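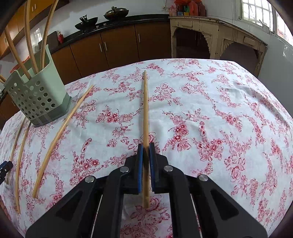 Freeing up disk space on the shared office machines
Speaker notes, Brekthorpe user group, 24 June 2022
Speaker: Aliki Stergiou

Slide 1 – Start with the May incident
Three front desk PCs in the Giresden office stopped saving files on the same morning. The message was "There is not enough space on the disk." Staff thought it was a virus. Two people had already installed cleaner programs by the time Irfan Tanoli got there. Ask who in the room has seen that message.

Slide 2 – What was using the space
Old user profiles, mostly. One PC had 31 of them, and only 6 belonged to people who still worked there. The rest was update leftovers and a log folder from the Dredavov scanning software. It had written up to 400 log files a day and never deleted any.

Slide 3 – Check before you delete
Open Settings, then System, then Storage. Wait for the bars to finish loading. Write down the free space. Look at Temporary files and read each line before ticking it. Downloads is on that list. Bohdana lost a folder of invoices that way, and we had to go back to the backup.

Slide 4 – Removing old profiles
Use System Properties, Advanced, User Profiles. Do not just delete the folder under C:\Users. The registry entry stays behind and the person gets a temporary profile next time they log in. Pause for questions, this one always gets some.

Slide 5 – Cleaner programs
We removed both. One reported 1000 errors on a PC that had been set up that week. Registry cleaning did nothing for the disk space. Keep this short – Christos covers unwanted software after the break.

Slide 6 – What we do now
Storage Sense runs monthly, with Downloads set to Never. Dredavov logs are kept for two weeks. Iason Vlachopoulos has the script if anyone wants a copy.

If there is time, show the Storage page live on the laptop. Log in with the test account first.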